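Plello handheld grippers: our first month with the kit

If you've been waiting for a way into robot learning that doesn't begin with buying a robot, the Plello kit is well worth an evening of your time. We've had ours at the Rendilthorpe workshop since April and I'm still finding excuses to pick it up!

The kit comes from Gramico and is built on a simple idea. You hold the gripper, you do the job, and the session is saved so that an arm can be trained on it later. Ours arrived as a pair with a charging dock, a spare set of finger pads and a slim booklet (decent, though the chapter on syncing two hands needs a rewrite). Setting up took 10 minutes, most of it spent hunting for the right cable.

We started on blocks, as everyone does, and got bored. Kitchen things are far more fun. Cutlery is slippery, awkward and never lies the same way twice, and a heap of spoons and chopsticks on a quilt gives you plenty to think about before you've closed the fingers on anything.
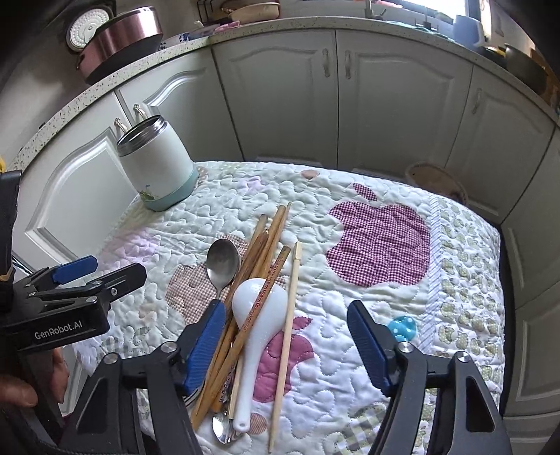
Baluyot wrote in to say that thin round handles were the hardest thing in the whole set, and that going in square to the stick, slowly, made more difference than squeezing harder. Soft surfaces are a help too, apparently, as the fingertips can press down a little without jarring your wrist.

I'd agree with all of that. The squeeze on the Plello is light and even, and after five sessions my hand had stopped thinking about it. We now have 122 saved runs, sorted by task, and the software lets you bin a bad one with a single tap (a lovely touch, and I use it a lot).

Grumbles? The dock is fussy about which way round the grippers go, and long sessions do tire the forearm. I'd also like a smaller grip for younger members. But the kit is a joy to use, and it's in the loan cupboard now, so put your name on the sheet by the door.

911 views · 10 comments · 5 shares

Recent items
Cheap wheels for small rovers
Loan cupboard: what's new
Soldering evening, notes and leftovers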